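## 4. Changing the finger pads (Pludport hand tool)

Pads are due every 500 grips, or sooner if the Odska bench has been unkind to them. The tool will carry on with bad pads quite cheerfully. It just stops holding things.

1. Open the jaws fully and switch off at the handle.
2. Undo the 2 screws behind each pad. They are small, black and fond of the floor.
3. Wipe the seat, fit the new pad broad face inwards, and tighten evenly.

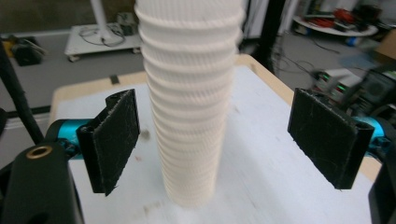

Pad wear is judged by eye before every run on the cup stack. Pale scratches across the face can be ignored. Frayed edges can't, and a ragged point hanging off the lower corner, as on the left pad with the jaws open either side of the stack, means order a pair from Pornstead today. Change both, even if the right one only looks lightly scratched.

**Caution:** don't trim the rag with a knife. We tried it in February and got 318 grips out of a pad that should have done 400 more.

4. Close slowly on one spare cup. If it creases, back the grip setting off.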